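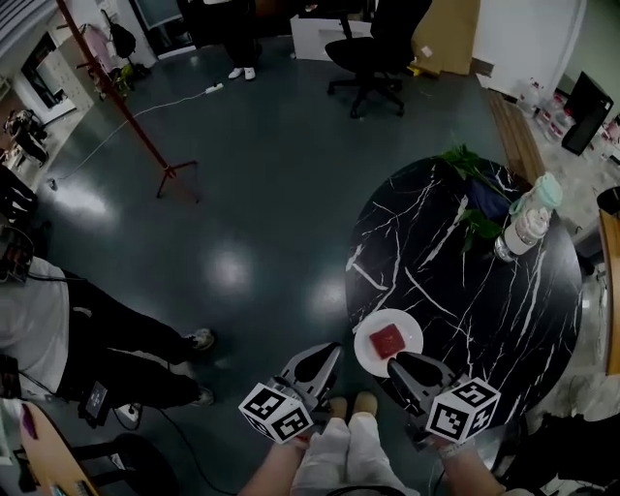

Snack end of the room: the round table with the small white plate

How do I look after a black marble-look table that gets used for food?
Asked by Ashraf Kettani in March

Hello everyone, I hope this is the right section, and please move it if not. We are a small office (six of us most days) and last fall we bought a round table with a black top and white veins running through it, from a shop called Skerkov that has closed down in the meantime. It cost almost $200 and I was the one who talked everybody into it, so you can imagine I feel responsible for how it ages!

The trouble is that I don't know what the top really is. It came without a leaflet, and I could be looking at real stone or at a very good print. People put food on it all day long. Mostly it's on a plate, but the plate tends to live right at the near edge, and juice from anything red has a way of getting past the rim. Then there is the greenery we keep on the far side, with leaves that lie across the top, and the bottles that end up next to it. I once came in at 8 in the morning and found a sticky ring that took me ages to shift. 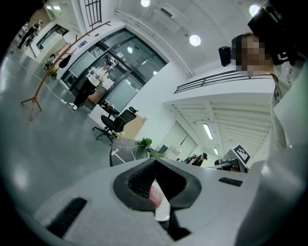 I've been wiping it with whatever spray is under the sink, which I suspect is a bad habit. After that it looks wonderful for an hour and then shows every fingerprint in the building. We have round ceiling lights and a very shiny floor, so any smear gets lit from all sides, and visitors come in through the big glass doors and I just know they're looking at my smears.

So, my questions. Is there a way to tell what the top is made of without scratching it? What should I be cleaning it with in the meantime? And is it silly to ask grown adults to use a tray? I'd also be glad to hear if anyone has dealt with a cable that has to cross the floor near a table like this. Ours goes to a power strip and I step over it with a full cup more often than I'd like.

Thank you for reading all that, I know I go on.

2 answers

Answer 1, marked as helpful by 13 people
Posted by Abdelkrim Filali

Hi Ashraf, what a nice table, and please don't feel bad about the spray, we've all grabbed the nearest bottle. I'll take your questions in the order that suits me, if that's all right.

Start with the underside. Get down on the floor with a flashlight and look up at the bottom of the top and along the edge. On a printed or laminated top you'll often find a seam, or a plain board color underneath. If the veins carry on over the edge and you can follow one down the side, stone becomes more likely, although some of the newer man-made tops do this very well too. Then lay your palm flat on it first thing in the morning. Real stone feels properly cold and stays cold under your hand for a good while. Neither test is perfect but the two together usually settle it.

Until you know, treat it as stone. That means a soft cloth, warm water and one drop of dish soap, then a second cloth with plain water, then a dry one. The dry one is what gets rid of your fingerprints, so please don't skip it! No vinegar and no lemon, and keep any cream cleaner with grit in it well away. For a sticky ring, lay a warm damp cloth over it and go make yourself a coffee. It should lift when you come back.

As for red food, blot and don't rub. On black you won't see much of a stain, but the white veins can pick it up.
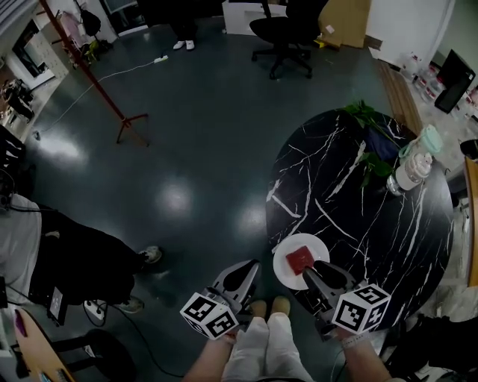 Alel Neighbors Help Desk – Home & Workplace Care Team
(Abdelkrim's answer, continued)

Now, the plate. I'd slide it in toward the middle by a hand's width. A white plate at the very edge of a round table gets nudged by every sleeve that goes past, and with a round top there is no corner to warn you where it ends. A tray isn't silly at all. Get a low one with a rim, and the plate and bottles can share it.

I'd also lift the leaves up off the surface if you can, or at least move them over when you wipe. Moisture sits under a leaf for ages and leaves a dull patch in exactly its shape – I have one on my own sideboard and I've stopped apologizing for it.

For the cable, run it along the wall if it will reach, even if that means a longer lead. If it has to cross the floor, buy a flat rubber cable cover and take it wide of wherever people carry drinks.

Let us know what you find underneath!

Answer 2
Posted by oldporchlight

Microfiber cloth. I have a black table as well and paper towels leave fluff all over it. Can't help with the cable, sorry. Ours was a Živković and the veins wore off near the edge so I guess that one was printed lol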